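Subject: Re: [brundstead-users] Block demos by remote control
From: Kanako Oshima

Oluf Lauritsen wrote:
> How do you start each demo? Mine are all
> over the place and the policy stalls near
> the bin walls.

We start with the fingers open and the arm off to one side of the bin. Six blocks, three red and three green. The greens tend to end up in a corner – leave them there. 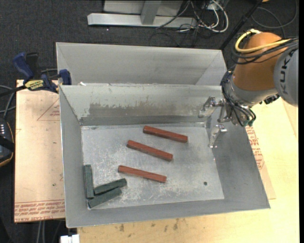 Settings for the KUKA

1. Record at 20 Hz.
2. Drive slowly near the walls.
3. Throw out any run where you bump the bin. We kept 67 last round.

I can send the October logs if you want them.

Kanako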